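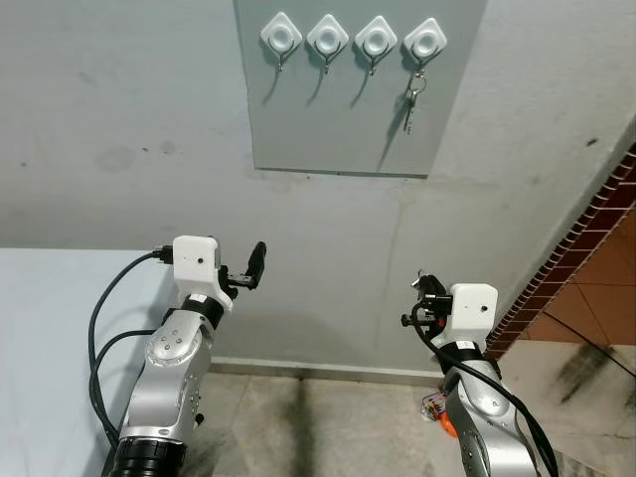
Telco sponsorship of a college: who gets the say over athletics money?

Posted by Catriona Moncrieff, 8/27/19

I'm on the student association at Geddes College. In December our board is expected to sign a sponsorship with Kuseo, the phone and internet company. The draft runs for several years. Part of the money goes to the athletics programme (uniforms, travel, court resurfacing) and the rest to moving more courses online. Kuseo gets its name on the gym and the right to sell student plans on campus.

Most people here are in favour. My concern is that the draft says funds are "directed by mutual agreement of the parties" and students are not a party. We pay an athletics levy of $80 a term already and have a vote on how that is spent. If the Kuseo money is mixed in with the levy, do we lose the vote on all of it?

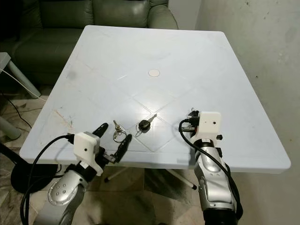 The other thing is the online side. The draft mentions a 20 per cent discount on data for enrolled students, but only on Kuseo plans. A lot of our distance students live up the valley where Kuseo has no coverage, so they would get nothing from it. Has anyone been through one of these at their own college, and what should we be asking for before it's signed?

Valeriano Urquijo

We had a similar deal at Jolska Polytechnic, with a different provider. To your first point, it depends on your levy rules and not on the sponsorship contract. Look up the bylaw that set up the levy. Ours said levy money had to be held in its own account and reported every term, so the sponsor's money couldn't be put in with it. If yours doesn't say that, ask the board to pass a motion before the signing. It is a lot harder to get afterwards.

Ask for these in writing:

A separate account for the sponsorship money, with a yearly statement that students can read.
The split between athletics and online learning as a percentage. Ours was 40 to athletics and the balance to online. Before we had a number, nearly everything was going to the teams.
What happens to the gym name if the deal ends early. We were left paying for new signs.

On the discount, we asked for a cash bursary for students outside the coverage area. It came to $100 per student per year and you had to apply with proof of address. The form was a nuisance but most who applied got it. The provider agreed to it fairly quickly when we showed them their own coverage map next to our enrolment figures by postal code.

You probably won't be made a party to the contract. We weren't. We did get an observer's seat at the annual review meeting, and that has been useful.
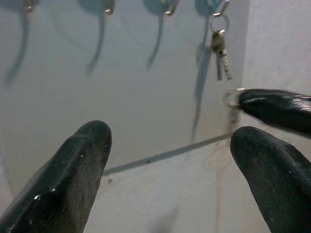
Flanex

Wouldn't worry too much about it. These companies want their logo on the jerseys and that's all they care about. Ours paid on time and the basketball team finally had a proper bus. Check whether it's exclusive though. We couldn't have a local credit union advertise at home games because the sponsor had first refusal on everything in the gym, even the scoreboard. Don't know about the levy part, we never had one.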